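Junetti publishes upkeep routine for its Leruna packing cell, and says most of it is dull

Print finisher also drops the phrase "maintenance-free" from its own paperwork

For release: November

Junetti, the stationery and gift wrap finisher, has put out the full upkeep routine for the single robot cell at its Stirkance works. The routine covers how the cell is set up at the start of a shift, what gets cleaned and when, which parts are changed before they fail, and what the people on the floor are expected to do when the arm stops for no clear reason.

The company is publishing it with a fairly low opinion of how such machines are usually sold. When the cell was being chosen, four suppliers told Junetti that the equipment would need little or no attention. Junetti bought from Fekete, whose quote was neither the cheapest nor the most cheerful, and which came with a parts list.

"I asked each of them what wears out first," said Piroska Bognár, works engineer at Junetti. "Three of them changed the subject. Fekete said the fingertips, and then the cable at the wrist, and gave me prices. We have now changed both, so I can say they were right about that much."

The cell, known on site by its project name, Leruna, handles printed sheets and the folded strips that go between and around them. The work is light, fiddly and done in small runs. Paper slides and curls, and a grip that is fine in the morning can mark a sheet in the afternoon. Junetti's view is that the arm itself has given very little trouble and that almost all the lost time has come from what is fixed to the end of it.

What the routine says

The shift starts with the power on and the arm parked. The operator wipes the rubber tips with a dry lint-free cloth, then with a second cloth very slightly dampened with clean water, and waits until they have dried. No solvent is used. An early version of the routine allowed a spray cleaner on the tips, and it left a faint shine on uncoated paper that customers spotted before Junetti did.

Next comes the finger check. Each finger is pushed by hand from both sides. Any play that can be felt means the mounting screws are taken out, cleaned and refitted, and not simply nipped up. The screws are then marked across the head with paint pen so that movement shows at a glance.

The wrist camera is cleaned after the fingers. Doing it in the other order puts paper dust back on the lens. The operator then takes one test view over a loaded bench and compares it with the print pinned up beside the cell door.
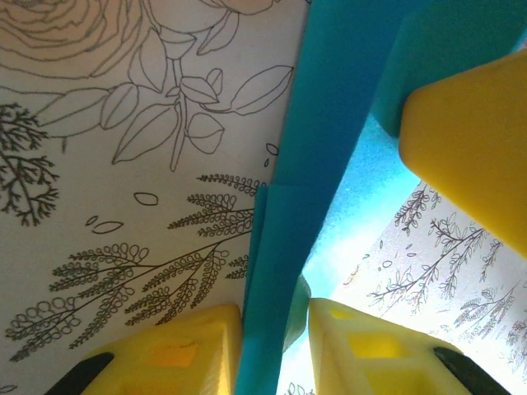 Fekete's handbook gives the camera half a page, and Junetti thinks that is about a tenth of what it needs. The handbook sets the test up with a plain grey card, which makes for a tidy picture and says very little about a working day. Junetti sets up over real stock. With a teal strip lying across line-drawn botanical sheets, the left-hand paper comes out even enough to make out the midribs in the leaves, while the paper on the right is bright and washed out, and it is the second of those that the setter has to deal with. The routine now tells the operator to look at the lightest part of the view first, turn down the lamp on that side, and only then touch the camera's own settings. Changing the settings first hides the fault and makes the dark side worse.

The same view is used to check the fingers. If a finger sits further into the picture than it does in the print by the door, something has moved, and the arm is not to be run until it has been found. Usually it is the camera bracket. Junetti has asked Fekete for a bracket with a locating pin and has been told one is being looked at. It was told the same thing in the spring.

Once the view is right, the arm makes 90 slow moves over the bench at the start of the week and a shorter set on other mornings. The operator stands at the guard door and listens. This part of the routine has been questioned by visitors, who expect software to do it. The software has never yet picked up a dry bearing. Mariann Szekeres, who leads the early shift, has picked up two.

Parts and timings

Fekete's stated life for the rubber tips is "up to" 2969 hours of running. Junetti does not find "up to" a helpful pair of words. Its own tips are changed at 900 hours, whatever they look like. Paper dust gets into the surface of the rubber and polishes it, and a polished tip drops strips without any warning on the screen. The first set was left in until the trouble started and came out at 895 hours, and the new figure was set by rounding that up. Ms Bognár accepts that this is thin evidence and expects the figure to come down.

Tips are changed as a full set. Mixing old and new was tried to save money. The newer tip gripped harder, the strip twisted towards it, and an afternoon went on chasing a fault in the program that was not there.

The wrist cable is flexed by hand at the same time as the tips are changed, with the power off and locked. Operators feel for a stiff spot close to the clamp. A cable with a stiff spot is replaced that day. The old one goes in the scrap bin with a knot tied in it, after one was found back on the spares shelf.

Grease points on the arm are left to Fekete's engineer. Junetti staff were offered training in this and turned it down. Over-greasing is easy, the seals are dear, and the visit is already paid for under the service contract.

When it stops

The section on stoppages is the longest in the document. It tells the operator to write down what the arm was holding and where before pressing anything. Restarting first and asking later clears the message log on this model, a design choice Junetti has complained about in writing.

After that the order is fixed: air pressure, tips, strip stack, camera view, cable. Only when all five have been checked may anyone open the program. A laminated copy hangs at the cell, and the program password has been taken off it.

"People go straight to the computer because it has a screen," said Ms Szekeres. "Then they change three numbers, it runs for ten minutes, and I get it in the morning with three wrong numbers and the same dirty tip."

Ms Szekeres wrote most of the section herself, working from the shift book. She was not in favour of the cell when it arrived and has asked that this release should not suggest she has come round.

What Junetti is not claiming

The company makes no claim that Leruna has paid for itself. It has released no savings figure because it does not trust the one it has, which leaves out setting time and the hours spent writing the routine. A proper figure will be worked out after a second full year.

Nor does it say that the routine will suit other sites. It was written for one arm, one gripper and one sort of work, in a building that gets damp in autumn. Firms handling board or film should expect different wear and ought to keep their own book from the first day.

Junetti has, though, stopped using "maintenance-free" in its own tenders and internal papers, and will ask suppliers who use it to strike it out or explain it. Future quotes for handling equipment must name the first five parts likely to need changing, with a price and a fitting time for each. Any supplier that cannot give the list will not be asked to visit.

Fekete was shown the routine before it was published. It asked for one change, to the wording on grease points, and Junetti made it. It also asked for the line about the message log to be taken out. The line remains.

The routine can be had free of charge on request from the Stirkance works, on paper or as a file. Requests to see the cell running will be considered, but not before the morning checks are finished, and visitors should note that the checks are the part Junetti would most like them to see.

Notes to editors

Junetti cuts, folds and packs printed paper goods for stationery and gift sellers. The Stirkance works runs one robot cell alongside hand benches and has no present plan to add another.

Leruna is Junetti's internal name for the cell and is not a Fekete product name.

Piroska Bognár is available for interview on upkeep and buying. Mariann Szekeres will answer written questions about stoppages.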